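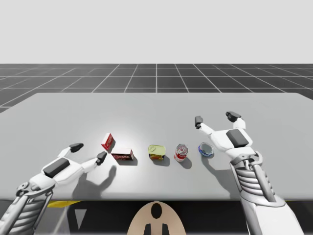 Pantry Row, our practice table in the simulator. Boxes, tins, one soda.

The Tuna Problem
by Faustine Sabatier
7th October
Filed under: Short Stories / School & Clubs

So I was the one who told Mr. Esquivel we could do it. I want that on the record, because Adine still says it was her.

The Mendosska Cup is in December, and the rules say every team gets 540 seconds to clear a table of groceries with two arms. Simulator only. You win 1,000 dollars and a plaque, and our club had 8 members and a budget that covered pizza (once). I raised my hand before I'd read page two. Page two was where they mentioned the tuna.

Boxes I could do. Boxes are friends! But the tuna can is short and round and it sits right down on the table like it's hiding from you, and every night I'd get home, open my laptop, and lie awake afterward thinking about its stupid blue label.

"You're coming at it from too high," Adine said. She was eating chips over my keyboard.

"I'm coming at it from where the hand is."

"Then move the hand."
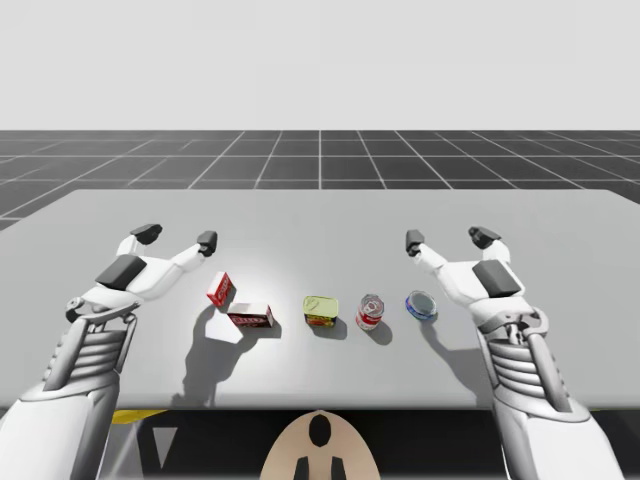 Both hands open, groceries still in their row.

I had a script called Fleury that was supposed to pick which hand went first. It was 895 lines long and I was scared of most of them. Adine scrolled through it without saying anything, which was worse than the chips. Then she put her finger on the screen, left a smudge, and said, "Why does left always wait for right?"

I didn't know. I'd written it in one sitting with my coat on, and I guess I'd figured somebody should be polite.

Mr. Esquivel – Fulgencio, but only the seniors got away with that – pulled up a stool next to us. He used to work at Sistora, fixing conveyor software, and he had this way of looking at your code like it was a dog that might be lost.

"Take the groceries out," he said.

"Out of what?"

"Out of the world. Let me see how you reach when there's nothing to reach for."

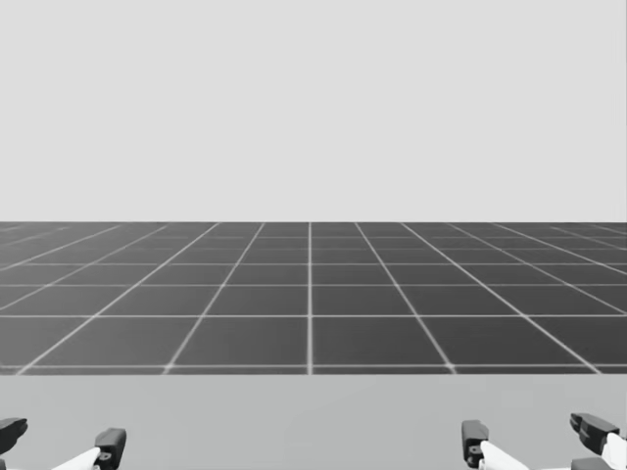

Adine stopped chewing. I set both arms back to start, turned Fleury's waiting line into a comment, and held my finger over the enter key for way too long.

"Together?" I said.

"Together," said Mr. Esquivel, and Adine reached past me and hit it.

Last updated 7 hours after posting – fixed a typo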